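Brekton Police Oversight Board publishes review of custody and vulnerability checks

Released Aug 9, 2019

The Brekton Police Oversight Board has today published the findings of its review into how officers respond when a member of the public is found unwell, unconscious or in distress in a public place. The review was opened in May, after residents and local groups raised concerns about the length of time people were waiting for medical help once police had arrived.

The Board examined 210 incident records from the Brekton force area, including the districts of Lemley and Villow. It also read written statements from residents, ambulance staff and serving officers, and listened to control room recordings where these had been kept. The review did not seek to decide whether any individual officer had committed misconduct. Those matters are dealt with under a separate process, and any complaint already made will continue in the usual way.

The Board found that most of the records showed a prompt and considerate response. In a number of cases, however, the written account did not make clear who had taken the decision to call an ambulance, or when. Some records gave no reason for the use of handcuffs on a person who had been described, in the same document, as drowsy or confused. The Board regards these gaps as serious. A family seeking to understand what happened to a relative should be able to rely on the record made at the time.

The review also considered what happens after an incident. Families told the Board that they had received letters written in language they could not follow, and that telephone calls had gone unreturned. In Villow, several residents said they had learned of developments from neighbours before hearing from the force. The Board accepts that some information cannot be released while enquiries are under way, but sees no reason why families should not be told what stage a case has reached.

The report makes 14 recommendations. Among them are that officers should record the time at which medical help is first requested, that a named contact should be given to the family within one working day, and that body-worn video should be kept in full whenever a person is taken to hospital from the scene. The Board further recommends that refresher training in first aid and calming techniques be given to all front-line officers, with priority for those based at Lemley and Sadowski Road stations.
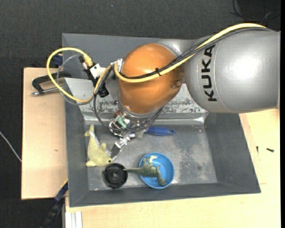 KUKA robot arm over a dark grey bin.

The force has been asked to reply in writing to each recommendation. The Board expects the reply to state which recommendations are accepted, which are not, and the date by which any change will be made. Both the report and the reply will be open to the public.

A spokesperson for the Board said: "We are grateful to everyone who gave evidence, and above all to the families who spoke to us about events that remain painful. Their accounts have shaped this report from beginning to end. Public confidence depends on clear records and on plain answers given in good time – and the Board will return to this subject until we are satisfied that both are in place."

The Board will hold 4 public meetings to discuss the findings, with at least one each in Lemley, Villow and central Brekton. Dates and venues will be placed on the Board's notice pages and in local libraries. Residents may put questions in person or send them in beforehand. Interpreters can be arranged on request, and all venues will have step-free access.

A short summary of the report is being delivered to more than 3000 homes in the areas covered by the review. Large print and audio versions are available free of charge.

Notes to editors

The Brekton Police Oversight Board is an independent body which reviews policing practice in the Brekton area and reports in public. It has no power to direct the day-to-day work of officers.

Names and other personal details have been removed from all incident records quoted in the report. The Board will not comment on individual cases.

Requests for interviews or for printed copies of the report should be sent to the Board's press office.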